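Automatización del plegado textil en lavanderías

La automatización del plegado textil es el uso de brazos robóticos para tomar, extender y doblar prendas o toallas en lavanderías y hoteles. Durante décadas fue una de las tareas más resistentes a la robótica: la tela cambia de forma cada vez que se toca — y ahí reside buena parte de su encanto como problema técnico.

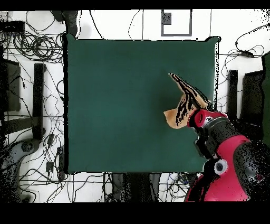

Brazo robótico rojo y negro con la pinza abierta sobre un paño verde.

Manipulación

El método más extendido empieza por localizar una esquina o un dobladillo. En la planta de Granalholm, donde la firma Sevberg instaló 17 puestos, el sistema Plerner practica primero con toallas de mano arrugadas, un material modesto y fascinante que rara vez cae dos veces igual. 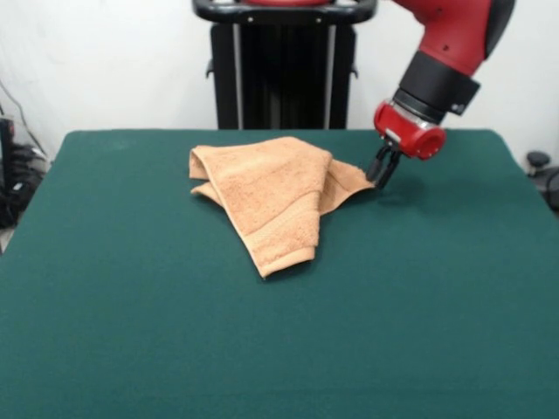
Según una operaria de la planta, lo que más agradeció fue dejar de repetir el mismo giro de muñeca toda la mañana, aunque echaba de menos conversar frente a frente en la mesa larga.

Efectos sobre el personal

De las 79 personas del turno de día, 65 recibieron formación para supervisar los puestos. El trabajo se desplazó hacia la clasificación, la revisión de manchas y la atención a los casos que el sistema no resuelve. ¡Algunas plegadoras veteranas terminaron enseñando a los técnicos por dónde se toma una toalla!

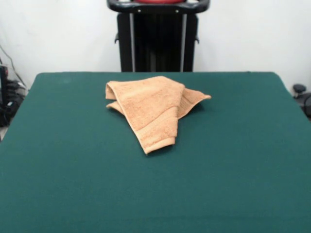

El oficio de plegar tiene un vocabulario propio que los ingenieros adoptaron con gusto. «Buscar la punta» significa dar con una zona reconocible dentro del montón; en una toalla hecha un ovillo, la cenefa tejida cerca del extremo o un dobladillo levantado sirven de guía tanto a la mano como al programa. El manual Chung, de uso interno, reúne 400 posturas de partida descritas con esas palabras.

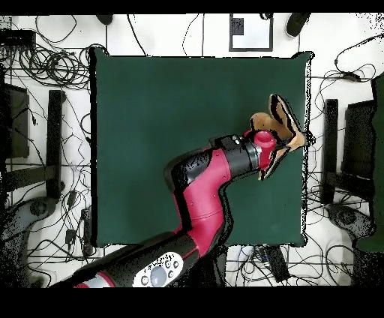
Limitaciones

Las prendas con botones, las fundas elásticas y los tejidos muy finos siguen plegándose a mano en Granalholm. La reunión de los miércoles entre operarias y técnicos decide qué artículos pasan al sistema y cuáles regresan a la mesa.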